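Diary, June 2021

So the new Setino build dropped overnight and I lost my whole morning to it, which I had sworn I wouldn't do. I was going to make pancakes. I made toast, and I ate it over the keyboard.

For anyone who hasn't read the older entries: Setino is the emulator I've been using to play my old Nonen cartridges on the PC, and I've been stuck on the same bug since forever. In Medonden, every time you walk into the harbor town, the music drops out and the water turns into a flat gray sheet. You can still play. You just feel like you're fishing in a parking lot.

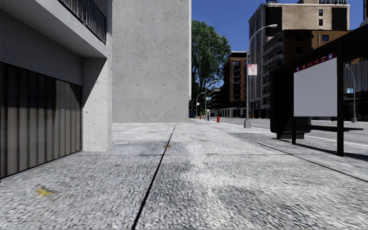 City street, bus shelter

First thing I did was load my old save, and it crashed. Great start! Then I remembered you have to clear the shader cache after every update (I have written this on a sticky note, and the sticky note is on the monitor, and I still forgot). Cleared it, loaded again, and waited through 1,334 shaders compiling one by one while the progress bar sat there pretending to be dead.

And then the water moved!! Little waves, the sun on them, the whole thing. I walked up and down the dock like an idiot for 20 minutes. The music is still gone, though, so it's the prettiest silent harbor you ever saw. I tried switching the audio backend and got a sort of buzzing, so I switched it back.

Frame rate is a mixed bag. Out in the fields it's smooth as anything, but the market square dips to 36 whenever the fireworks start. I don't really mind. The original console wasn't exactly flying through that part either, if I remember right, and I was nine, so maybe I don't.

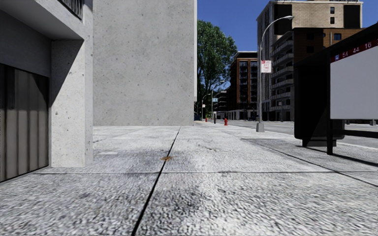

My controller has decided to be weird too. The Srour pad worked fine last night and this morning the left stick kept pulling me toward the sea, so I spent ages in the input menu fiddling with the dead zone. Ended up setting it way higher than I like. It's okay for walking, but it's horrible for the archery game, and I only need 2 more ribbons there to get the boat upgrade, so of course that's what I want to play.

I posted my log in the forum thread and someone wrote back that the music fix is planned for August. Fine, I can wait. I've got the soundtrack on my phone anyway, and I tried playing it next to the speakers while I sailed out past the lighthouse, which sort of works if you start the track at the right moment.

Backed up the save before bed. Pancakes tomorrow.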